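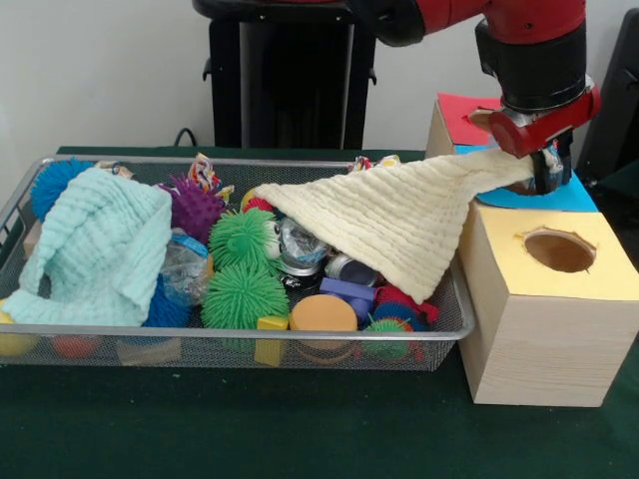

The household basket is the subject of this entry, which continues the account of domestic storage that has been kept on this site for the past several years. A basket of this kind is intended to hold items in transit between rooms, and it is to be emptied when full. In practice it is emptied when something is needed from the bottom of it. A waffle-textured towel in a cream color and a second in a pale mint blue had found their way in on top of the spiky rubber balls, together with blocks, an orange sponge disk, a silver can lying on its side and a crumpled plastic bag with a blue label. The towels belong in the linen closet. The can and the bag belong in two separate bins in the kitchen. The present entry sets out how the contents were sorted, which rules were revised afterward, and what remains unresolved.

Background

Readers who have followed these entries will recall that the apartment on Sepúlveda has one closet of useful depth and one hallway of no useful width. The author has lived there long enough to have tried a chest, a bench with a hinged lid, and a set of canvas cubes. The chest was given away. The bench is now used for shoes. The canvas cubes lost their shape in the first winter and were retired without ceremony.

Wire mesh was adopted next, on the grounds that its contents can be inspected from the side. This remains the principal argument in its favor. It is also easily cleaned, and crumbs fall through it, a property that may be counted as an advantage or a disadvantage depending on what stands underneath. The principal argument against it is that small points and corners catch in the openings. Spiky balls are the worst offenders. They must be pressed back from the inside with a thumb, and pulling on them from above only makes matters worse.

The household receives young relatives on a regular basis, and the balls, blocks and soft toys are kept for their use. Adults have been known to use the balls as well, chiefly under the arch of the foot while reading.

Procedure

The sorting was carried out in one morning. The table was cleared first. It is the author's settled view that a basket should be sorted at table height and never on the floor, where sorted piles are promptly walked through. Space was reserved on the table for the following categories:

Textiles
Toys that can be washed
Toys that should only be wiped
Packaging and recycling
Items belonging to another room
Items of unknown purpose

Textiles were removed first. They take up the most room and conceal the most, and nothing else can be judged fairly until they are out. Each towel was held by one corner and lifted slowly, to allow anything folded into it to drop back into the basket and not onto the floor. Shaking is to be avoided at this stage. A previous sorting was interrupted for most of an hour by a block that traveled beneath the refrigerator.

Both towels went directly to the laundry regardless of their apparent condition. The author does not believe in refolding a towel that has spent any time among toys. Waffle weave dries quickly and takes up little space on the rack, and the household has moved over to it almost completely. It does shrink. The first set, ordered from Fendby, came out of the dryer noticeably shorter than it went in, and all subsequent sets have been dried on the line.

Packaging was removed second. Bottles and cans enter the basket because it stands on the route between the sofa and the kitchen and is open at the top. Visitors take it for a recycling bin. No blame is attached to them. The remedy under consideration is to move the basket, and this is discussed further on.

The balls were taken out third. They were washed in the kitchen sink in warm water with a small amount of dish soap, worked over with a soft vegetable brush, rinsed, and left on a rack. The brush is kept for this purpose and no longer sees vegetables. Lint collects at the base of the spikes and is not removed by rinsing alone. Anyone who owns such balls and a dog will require more patience than is described here.

The blocks and the sponge disk were dealt with last. Blocks were wiped with a damp cloth and dried at once. The sponge was squeezed out under the tap several times and set on its edge by the window. A sponge that is laid flat to dry will still be damp the following day, and should not be returned to a container with anything made of fabric.

Items of unknown purpose

This category is a standing feature of every sorting and deserves its own heading. It has contained, over the years, a plastic hinge, the foot of an unidentified appliance, and a key that fits no lock in the building. The policy has been to place such items in a labeled envelope and to discard the envelope at the end of the year if no claim has been made. The policy is a good one and has been followed once. There are at present 11 envelopes in the desk.

On this occasion the category received only a short length of cord with a bead at one end. It may have come from a window blind. All the blinds in the apartment have been examined and none is missing a cord.

Review of containers

The author took the opportunity to consider whether the basket should be replaced. Two alternatives were looked at in some detail.

The first was a lidded box from Tiltix, offered at 2390 in the local currency of the shop that stocks it. The lid opens to an angle and stays there, and this is a real convenience when both hands are full. It is also opaque. Past experience with the bench suggests that a thing placed in a closed box is considered by all residents to have been put away permanently. The price was, moreover, difficult to justify for a container whose contents consist largely of rubber balls.

The second was a shallow tray sold under the name Cito, at 398. The tray was borrowed from a neighbor for a week and tested in the hallway. Its low sides make it impossible to overfill without the fact being apparent. They also allow anything round to leave at will. The balls were recovered from the bathroom, from behind the coat stand, and in one case from the stairwell. The tray was returned with thanks and is believed to be serving well as a place for wet boots.

The wire basket has therefore been retained. It has been wiped down and checked for bent ends, of which there was one, on the underside. This was turned inward with pliers.

Revised rules of the house

The following rules now apply and have been posted inside the closet door.

The basket is for toys and for items on their way to another room. It is not for towels.
Nothing that has held food or drink is to be placed in it.
Balls go in first and blocks go in on top of them.
Soft toys are to have a bag of their own, hung from the hook at the end of the hallway.
The basket is to be carried with two hands.
It is to be emptied completely at the start of each month, whether or not it is full.

The fourth rule met with some objection from the younger users, who hold that the soft toys prefer company. A compromise was reached under which one soft toy may remain in the basket at any time, the choice being theirs.

Matters outstanding

The location of the basket has not been settled. Beside the sofa it fills with cans. In the hallway it must be stepped over. The remaining candidate is the space beneath the window, which measures 70 centimeters across and is currently taken up by a fern. The fern has been there longer than the basket and receives good light. A trial will be made with the fern on the shoe bench, and if the fern objects, the former arrangement will be restored.

There is also the question of the linen closet, to which the two towels have now been returned. While they were being put away it was observed that the second shelf holds four tablecloths for a table that was sold before the move to Sepúlveda. They are in excellent condition. They will be measured against the present table during May, and any that do not fit will be cut down for napkins or offered to the neighbor who lent the tray.

Correspondence on the drying of sponges is welcome, as is any advice on blind cords.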